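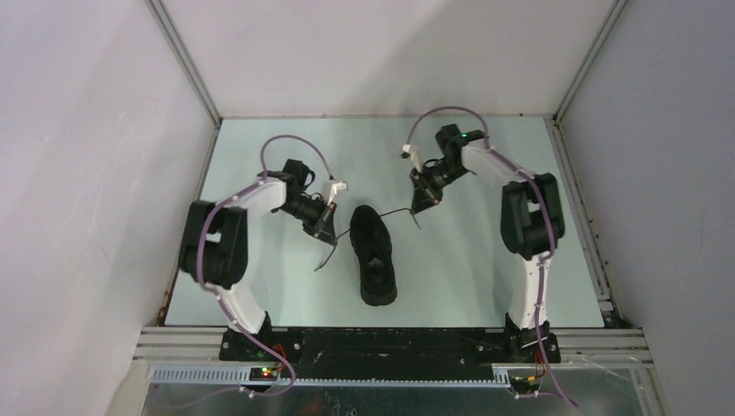 Briltard is looking for people who will operate a pair of robot arms for our gripper comparison, starting in August. We make and test fingertips for small two-arm stations, and for this round we compare two sets, one from Pesine and one from Van Leeuwen, on the same everyday objects. Most of the work is with shoes. A black shoe with a loose lace between two grippers looks like an easy task, but the lace is thin, it goes its own way, and a fingertip that holds the upper very well can be quite bad at picking up the lace end. We want to know how large this difference is, and for this we need many attempts by different hands.

We have places for paid participants and also one part-time job as test operator. Please read both parts before you write to us.

Participants

You come to our workshop for one session of three hours, in the morning at 9:00 or in the afternoon at 13:30. You sit at the control desk and move the two arms with two hand controllers. First you practice with a soft cloth, until you feel comfortable. After that you do the tasks from the card: lift a shoe, turn it, put it beside the other one, pull a lace straight, pass an object from the left arm to the right. In the middle of the session we change the fingertips and you repeat the same card. At the end you fill in a form of one page about how each set felt to use.

You do not need experience with robots. We are glad to have people who never touched such a controller, and also people who use one every day, but please tell us to which group you belong. You should be 18 or older, be able to sit and look at a screen for 40 minutes without a break, and understand spoken English. Left-handed persons are very welcome, in the last round we had too few of them.

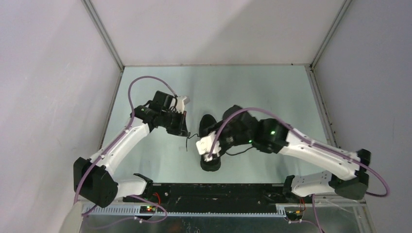 Shoe task at the two-arm station: the right gripper holds one shoe, the left one is open.

Test operator (part-time, 16 hours per week)

The test operator runs the station when there are no participants and helps when there are. We plan 1,000 attempts for each set of fingertips, and 400 of them will be made by the operator, so that we have one steady hand to compare with. The other duties are:

Changing fingertips and checking the opening of the grippers
Putting the objects back to the start position between attempts
Writing down every drop, slip and stop in the Senimeck log
Checking the cables and screws of both arms on Monday before the first session

You must be patient and exact. The log is the most important part of this job, more important than speed. A failed grasp that is written down well is useful to us, and we do not judge the operator by the number of successful ones. Some practice with hand tools is necessary. Knowledge of Python is nice to have, but we can teach the little that is needed.

The contract is for six months and can be made longer if both sides wish it. The pay is 900 euros per month. Participants receive 58 euros per session, also if the station has a fault and we must stop early.

How to apply

For a participant place, use the form on our website and choose your preferred times. For the operator job, please send a short letter and your CV by the same form, in English. A photo is not needed. In the letter, please describe one time when you had to repeat the same work very often and how you kept it correct. We answer every letter, normally in two weeks. Candidates for the operator job are invited to a paid trial session with the same task card that the participants use.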